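Ulby Home Forum > Floors and Surfaces > Mixed-width parquet in a long room: which way to run it?

tmarsh_80
Posts: 8
I'm redoing the floor in our dining room, which is long and narrow with one window at the far end. My wife wants small block parquet in mixed sizes and shades, the beige and light brown kind. I would prefer plain planks running toward the window. The subfloor is concrete, level, and I had it tested in April, so moisture is not a concern.

Two questions. Does a busy small pattern make a narrow room look narrower? And does it need a border along the walls?

oldgrain
Posts: 237
Small blocks don't make a room look narrower. What they do is stop your eye from running down the length, so the room reads a little shorter. In a long narrow room that usually helps. Planks toward the window do the opposite and you end up with a bowling alley.

Skip the border. In a narrow room it takes up floor on both sides and you see every spot where the wall isn't straight. Your walls aren't straight.

E. Antal
I disagree with oldgrain on the border. I have laid a lot of these floors and the mixed-size ones are exactly the ones that need an edge. Without it you get slivers against the baseboard, and with random block sizes the slivers look like mistakes. Two rows of full blocks parallel to the wall is enough. It doesn't have to be a contrasting wood.

oldgrain
You can avoid slivers by planning the layout from the center line. I've done it that way for years.

E. Antal
You can if the room is square. He has one long wall over a concrete slab in what sounds like an older house. Measure the width at both ends and in the middle and then decide.

tmarsh_80
Measured it. The middle is wider than both ends by 3/8 of an inch. So I guess the walls bow out.

E. Antal
Then do the border and take up the difference in the cut behind it. Snap a straight line for the inside edge of the border and never look at the wall again.

bodomlow_resident
Posting because I spent the winter on the same problem, also a dining room. The thing I would add is to think about the table before you pick the shades. We had a mid-brown oak table and put it on a mid-brown mixed floor and the whole room turned into one color. A dark top works much better on that kind of floor. 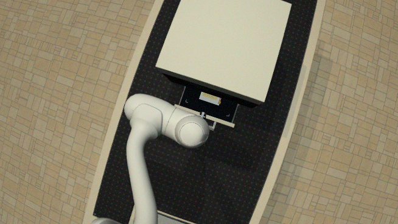
Dark top with pale edging on a beige and light brown small-block floor.

We ended up painting our table top black and leaving the legs alone. It was a weekend of work and made more difference than the floor stain did.

tmarsh_80
My wife likes that a lot. Our table is walnut so it's fairly dark already. Would you go lighter on the blocks to get more contrast?

bodomlow_resident
With walnut I'd stay in the lighter half of whatever mix you buy. Open several boxes at once and pull out the darkest pieces. Use those in closets or under the sideboard.

wong_m
Don't pull the dark pieces. The variation is the reason to buy a mixed floor. If you take out the darks you get a flat beige floor that cost more than a flat beige floor should. We used the Trimero blocks straight from the box, shuffled, and they look fine.

bodomlow_resident
I said the darkest ones, a handful per box. Some of ours were almost black and they looked like holes.

wong_m
Fair enough. Ours didn't have any that dark. It may depend on the batch.

oldgrain
Whatever you do, dry lay a section first and leave it down overnight. Look at it in the morning with the window light coming across it and again at night with the lamps on. The mix looks different both times.

Also, the thread has moved on to color, but nobody has mentioned sanding. Small blocks with grain going in different directions are harder to sand than planks. Don't rent a drum sander for it. Use an orbital, start at 80 grit, and take your time at the edges.

E. Antal
Agreed on the orbital. If it's prefinished, there's no sanding at all, but you'll feel the edges of every block under bare feet.

tmarsh_80
It's unfinished. I'm going with blocks, two-row border, nothing sorted out until I see a dry lay. Adhesive is ordered. Does anyone have a preference on trowel notch size, or just follow the bucket?

E. Antal
Follow the bucket.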